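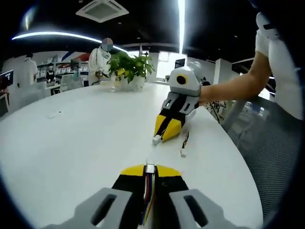

By Domnica Husar
Posted May 22, 2018 — Walking Tour Guide, Section 4

Setting Up the Mansion District Audio Walk

The walk covers the old avenue houses, from the Graren residence to the former Nuria Hotel. It runs on the Wulon player, which must be loaded before you leave home.

1. Charge the player fully. The complete walk drains most of the battery.

2. Connect the player to your computer and copy the folder named AVENUE to the top level of the memory card. Do not rename the files.

3. Disconnect, switch the player on and select Walks > Avenue. The display should read "10 stops."

Note: If fewer stops are listed, delete the folder and copy it again. The folder takes up 263 MB.

4. Stand at the avenue entrance to the park, facing the houses, and press Start. Stop 1 covers the Ilie mansion, its ballroom wing and the carriage entrance on the side street.

5. At the end of each stop, press Pause and walk to the next address shown. Press Start again on arrival.

6. To hear the longer commentary by Cornel Surdu on servants' quarters and household accounts, hold the center key for four seconds. Release it when the tone sounds.

Caution: Remove one earphone before crossing the avenue. Playback does not stop by itself.

Caution: Most of the houses are private. Stay on the sidewalk and do not use the front steps.

Stop 7 may be hidden by scaffolding during May. The recording still plays in full — skip ahead with the right key if preferred.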